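Skonside Robotics Club > Manipulation > Lid task, right arm: grip or push?

Posted by tudero_lead
We are working on the enclosure box task for the student project. Clear lid, gray housing, one arm on the right, one student across the table with both hands on the lid.

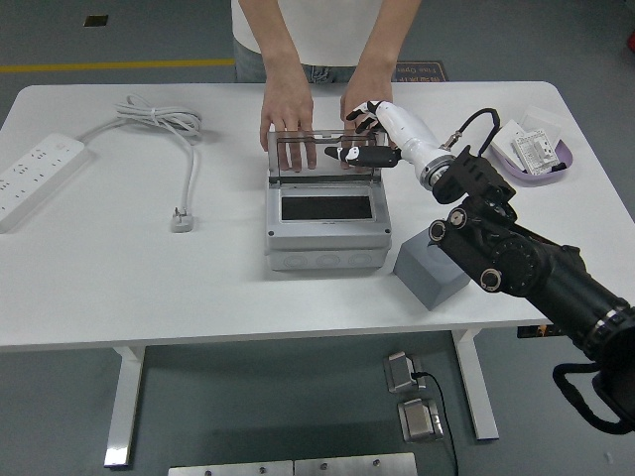

ticona_b: Pushing is the wrong primitive for a hinged part. Once the fingertip slides, the contact point moves and your torque estimate is off. Grip the side edge and follow the arc.

tudero_lead: Gripping needs the hinge axis within 2 mm. Our calibration is worse than that. With a push, the error goes into sliding - no load on the hinge.

ticona_b: Then fix the calibration. Which controller?

tudero_lead: Cleretti board, 195 Hz loop. Wrist force is filtered at 40 Hz.

kappa_rows: 40 is low for contact detection. We had the same filter in December and every stop came late. Raise the cutoff before changing the grasp.

ticona_b: Disagree. A higher cutoff passes the joint noise straight through, and you get false stops.

kappa_rows: You get false stops with a bad threshold. Log the free-air motion first, then set it.

tudero_lead: I have 1,000 samples of free-air motion from the old mount. Are they usable?

kappa_rows: No. A different mount gives a different noise floor. Record again with the lid open and no contact.

ticona_b: Agreed on that part. Post the log when you have it, raw, before the filter.

tudero_lead: Will do. Keeping the push for now.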